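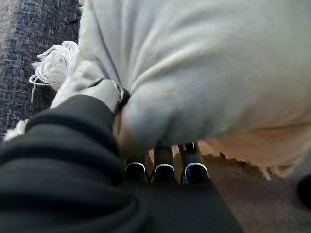
Workshop notebook, sound studio
August 5, 2023
Present: me, Consuelo Cifuentes, Pejman Moradi (afternoon only)

Plate piece, third working session. Goal for today was to settle the driver positions on the large steel plate and get a clean recording of the full sequence for Macarena Valcárcel, who wants it for the Nandavwood program before she decides on running order.

Setup as left in July: plate hung from two points on nylon line, one transducer on the back, two contact mics, one air mic in front at head height. Contact mics into the Flekon preamp, air mic straight into the interface. Consuelo had relabeled the cables since the last session. Old labels were wrong on 3 and 4, so the July takes have left and right swapped. I have noted this in the session folder and not renamed the files.

Sweep first, low to high, slow. Strong response at 77 Hz, as before. Next one worth using is just above 200 Hz, then a lot of crowded stuff that is hard to separate by ear. There is a narrow, very loud one at 2,165 Hz that I did not hear in July. It moved when I changed the tension on the right-hand line, then went away when I held the lower corner between two fingers. Consuelo thinks it's the hanging hardware and the plate together. I think she's right but want to check with the spare clips before saying so to Macarena.

Transducer moved from center to a point a third of the way in from the left edge. The center position gives a big low tone and not much else. Off center we lose some of the bottom but get the beating between the two middle partials, and the piece depends on that beating. Marked the spot with a paint pen. Do not use tape there, the glue from last time buzzed.

Full run, take 1: stopped early, buzz from the interface power supply. Moved the supply to the other outlet strip.
Take 2: complete, 30 minutes. Good. A door somewhere in the building in the quiet section.
Take 3: complete. Level a little lower on the air mic because I bumped the gain knob between takes and only saw it afterward. Playing is the same otherwise.

Pejman came in after lunch and listened to takes 2 and 3 without knowing which was which. He preferred 3. He said the long decay after the second entry seemed to have more room in it. That may only be the gain. Will match levels and play them to him again.

Contact mic notes. Mic A on the plate edge is thin and bright, good for the scraping section. Mic B near the transducer picks up the drive signal too directly and you hear the sine tone more than the steel. Tried B at the opposite corner with the putty Esperanza Peñalver gave us. Better. The putty warms up and slides over a long take, so press it again between runs.

Pejman asked whether we could run the drive signal through the Benítez patch, the one with the slow random drift. Tried it for a few minutes. Drift as it stands is too wide and the plate stops speaking between partials. Narrowed it to a very small range around the two middle partials and this was much more interesting. Not for the Nandavwood version. Saved as a separate patch, "plate drift narrow."

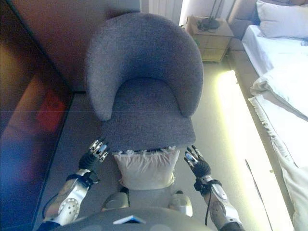
Listening position for the installation version is still not decided. Gwenllian Skyrme wrote to ask for seated listening, one person at a time, facing the plate. I'm in favor, but the seat matters more than we allowed for in the sketch. An armchair like the gray one, with a rounded back that wraps around and comes forward on both sides, will take some of the high partials away from anyone who sits low in it, and nubby upholstery is not going to send much back. For the low tone I expect no difference. Consuelo would keep the soft chair and raise the plate so its middle is level with the ears. I would try a plain stool first. We agreed to measure both, with the air mic where the head would be, same take, same level.

Gwenllian also asked about a second, smaller plate behind the listener. We have the offcut from Grultau, which is thinner and rings much higher. Tapped it by hand for a while. It's harsh close up, pleasant from across the room. Would need its own amplifier channel, and we have none free until the borrowed one is returned or someone agrees we can keep it.

Problems and things to fix:
Right-hand nylon line is fraying at the knot. Replace both, not just the one.
Interface drops out if the laptop goes to sleep. Sleep is now turned off, please leave it off.
Air mic stand creeps down over a long take. Put a mark on the shaft.
Preamp channel 2 has a faint hiss above a certain gain. Pejman will look at it.

For next session:
Match levels on takes 2 and 3 and send both to Macarena, with a line about the door noise.
Spare clips on the hanging points, repeat the sweep, see if the high narrow tone comes back.
Chair and stool measurements.
Ask Esperanza what the putty is called so we can buy more.
Write to Gwenllian about the second plate and the amplifier.

Files are on the studio drive under the usual folder. Backup not done yet, Consuelo has the other disk.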